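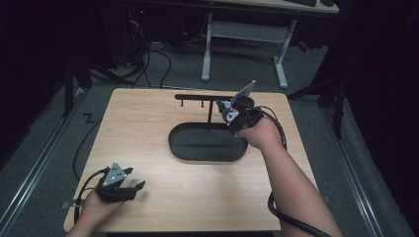
Why Do We Hang Things Up?

12 shares | 3 comments

Have you ever gone looking for your door key and found it, after a very long hunt, at the bottom of a coat pocket? Grown-ups do this too (probably more than you do!), and it is one of the reasons people invented pegs and hooks and stands.

A little stand on a table is a lovely simple thing. There is a thin post going up and a bar going sideways, like an upside-down letter L, and under the bar there are pegs, two of them on the black one at the top of this page. Things that hang have a place of their own, so your eyes know where to look.

And what about the tray? An oval tray with a raised rim is handy for all the bits that don't like hanging, such as coins, buttons and beads. Round things love to roll, and the rim is like a tiny wall that stops them when they reach the side.

Now for a bit of science. If you hang something heavy right at the end of a long bar, the stand may start to tip over, just as a seesaw goes down when a big friend sits on the far end. Hang the same thing close to the post and the stand is much steadier.

Try it yourself

Ask a grown-up for a mug tree or a small jewellery stand. Hang one light thing on it, perhaps a ribbon or a key ring, and then move it nearer to the post and further away. Give the stand a very gentle nudge each time and see how much it wobbles. Then draw what you found, and don't forget to put everything back on its peg before tea!

Written by Svitlana Onyshchenko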